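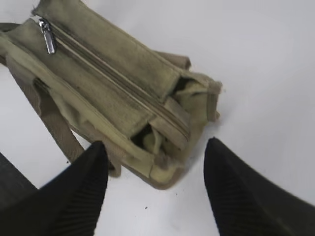

Bolsa de lona verde oliva, cremallera larga, tela gastada.

Bunex — inventario de textos de etiquetas y anuncios de bolsos usados

Qué hay
3264 fichas en español, una por línea, CSV con punto y coma. Título del anuncio, texto del vendedor, material declarado, estado declarado, precio. Los precios en euros, sin gastos de envio.

De dónde sale
Anuncios cedidos por la tienda Ristić y por el mercadillo Londen. Recogida hasta mayo de 2018. Los de Londen vienen peor escritos, se dejaron tal cual.

Campos
id — número, no es correlativo
titulo — hasta 40 caracteres, lo demás se corta
material — lona, cuero, nailon, otro
estado — escala de 1 a 4, 1 es nuevo
texto — libre, puede llevar saltos de línea (ojo al importar en Excel)

Problemas conocidos
Más de 964 fichas sin material. "Lona" y "loneta" mezcladas, pendiente. El estado lo pone el vendedor, así que un 2 de uno es el 3 de otro. Tildes rotas en algunos titulos antiguos: abrir como UTF-8, si no se ve bien probar Latin-1.

Uso
Pensado para clasificar texto y para buscar duplicados. Para tasar bolsos no sirve, los precios son los que pedía cada uno.

Mantenimiento
Dušan Gashi, limpieza y scripts. Drita Nedeljković revisó la escala de estado. Correcciones por correo, con el id delante. Próxima versión en noviembre, con la columna de cierre separada.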